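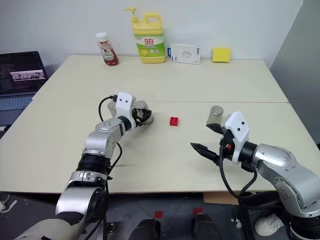 mossykettle wrote:
Disagree completely, sorry! The second series of Stullilico is miles better than the first. The first lot were sweet, but every one went the same way -- the otter wishes for something, gets it, wants to go home for tea. In series two the wishes start bumping into each other and my girls are glued to it.

puddle_lane
Posted 12/16/25
Can't have that. The wish to be a lighthouse is from series one and it's the best eight minutes of children's telly going. The way the snail keeps asking if it's dark yet!! We watched it again before school and I was nearly late for work.

mossykettle wrote:
All right, the lighthouse one is perfect, I'll give you that. But "The Goat Who Wished for Hills" is also series one and it's just a goat walking. For ages.

tinribbon
I love the goat walking! It's set in Wulska, so of course there's a lot of flat ground to get across. My son does the walk up and down the hall with a tea towel on his head. Does anyone know if the Wulska songs ever came out separately? I've only found the theme tune, and that's the short version.

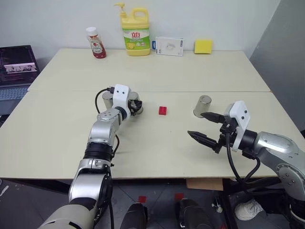

Children's TV > Series guides and running orders

oldbathmat
They're on the Skolora story disc, tinribbon, tracks after the bedtime ones. The goat song has an extra verse about the gate.

On the series two question I'm with mossykettle, mainly for the train episode. Look at the number on the engine, 3106, then look at the door of the bakery in the Panganiban two-parter. Same number! And the bakery's oven is 703, same as the bus the mole misses in May. Somebody had a lovely time drawing all that.

puddle_lane
Oh that's brilliant, I had no idea about the bus. Still think the Panganiban one drags in part 2 though. Too much of the mayor.

mossykettle wrote:
The mayor is the best bit!! He wishes to be a bun!

tinribbon
Found the disc, thank you! Gate verse has been on four times since breakfast. Off to check the bakery door now, and I'll look for numbers in the harbour one while I'm at it.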